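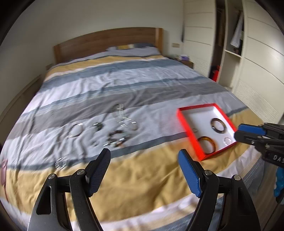 Jewellery and a silver link watch bracelet on a striped duvet.

Irulon Mending Room - progress report to the Kullico Fund, second half of the grant

Hi Yayra,

You asked me to keep this one shorter than the last, so I'll try! The big news is that we're open two evenings a week now instead of one. We moved the second session to 6:30 in October so people could get home and eat first, and it's been far busier than the old 5 o'clock slot ever was. We had 14 people in one evening, which is more than we have chairs for, and I ended up doing zippers standing at the windowsill.

Clothing is still most of what comes through the door. Hems, coat linings, school trousers with the knees gone. Lamps and toasters are next, then jewellery and watches, which has grown a lot faster than I put in the application. People seem to have a drawer of broken necklaces they can't bring themselves to throw out, and a new clasp or a bit of restringing is cheap and quick to teach. Theophilus has been running that table and he's very patient with it (I'm not, I lose the jump rings). He'd like a proper set of small pliers and a better lamp, and I've put both in the spending below.

Sewing lessons

The six-week beginners' course finished and we've started the second one. We lost a couple of people halfway through the first round - shift changes at the cannery, mostly - so this time I've let anyone who misses a week catch up at the open evening. It makes the evenings a bit chaotic but I think it's worth it. The curved seam class needs to be split in two. I had everyone near tears over a sleeve.

Money

We've spent $500 on the two second-hand sewing machines from Chou, including a service for each. The older one skips stitches on denim and is going back to be looked at, no charge. Thread, needles and clasps came to $60, and I expect the same again before spring. The pliers and lamp together will be $30 if I buy from the place in Ison, and I'd like to take that out of the printing line. We've barely printed anything. Could you let me know if you need a form for that or if an email will do?

What hasn't gone well

The pick-up shelf. People drop things off and then don't come back for months, and the cupboard won't close. I've started writing a phone number on every tag and I'm ringing round on quiet evenings, with mixed results. I also haven't got to the school visits I promised. The teacher I'd been talking to went on leave and I let it slide, sorry. I've now got a new contact and we're aiming for after the winter break.

The heating in the back room is still hit and miss too. The landlord has been out twice and says it needs a part.

Next

Finish the second course, sort the cupboard, get the school dates in writing. Theophilus Amissah has also offered to try a short class on changing watch batteries and straps, and there's already a list of names on the noticeboard for it.

Come by any evening if you're passing, the kettle's always on. Bring that cardigan!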